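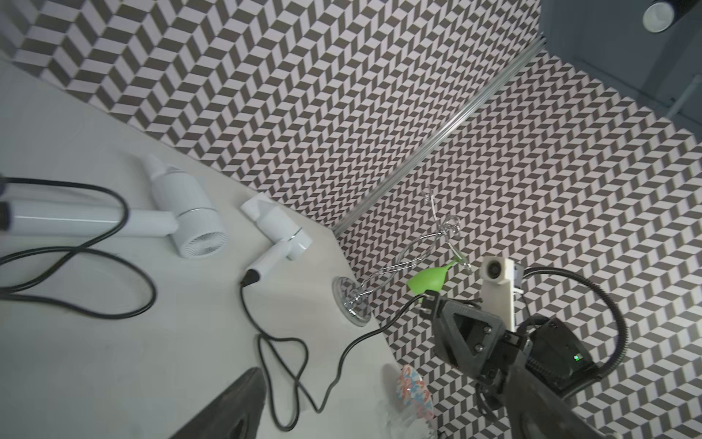
Gray and white herringbone tile, and the two hair dryers on the counter.

27 Oct 2019

Well, dear diary, the inspection is behind us and I am sitting at the kitchen table with my feet up on a box of tax returns, eating crackers out of the sleeve, so you will have to forgive the crumbs. I meant to write every night while we were buying this place and I believe I managed it twice.

Tormod Wallin came to do the inspection himself, which I was so glad of, as I had been afraid they would send somebody in a hurry. He is not in a hurry about anything! He spent six hours going over that house on Muveck Lane, and I followed him through most of them with my notebook like a schoolgirl. He went up in the attic and down in the crawl space, and he came out of the crawl space with a cobweb over one ear that I kept wanting to reach up and brush off (I didn't, we had only just met).

The list is 10 pages long. I had a little cry in the car over it, I'll admit, and then I read it again with a sandwich in me and it was much better. A good deal of it is gutters. There is a loose handrail on the basement stairs, a window in the back bedroom that has been painted shut, and a water heater that he called "elderly" in the kindest tone of voice. The roof is fine, which was the thing I had been lying awake over ever since July, when we lost the house on Aoki Street because of the roof, or really because of what the sellers wouldn't do about the roof. I still drive past that one now and then. They've put up an awful mailbox.

So now we have to decide what to ask for. Our agent says to leave the small things alone and ask for the water heater and the handrail, and let them feel they got off lightly. My sister says ask for everything and see what they say, but my sister has been renting the same apartment since she was twenty-six and I don't know that she has ever asked a seller for so much as a lightbulb. I think we'll go with the agent. We have 10 days to answer, and I would like to use only a couple of them.

I put the inspection fee on the Amex and then found an extra $200 on the bill for the sewer camera, which I had said yes to on the phone and forgotten all about. Worth it, I suppose. The pipe is clean all the way to the street, and I now know more about clay pipe than I ever wanted to.

The lady who owns the house had left us a note by the front door saying the lilac blooms late and not to give up on it. I've copied that into the back of the notebook. I do hope she likes wherever she's going.

Must call the bank in the morning about the rate lock, and find the other checkbook.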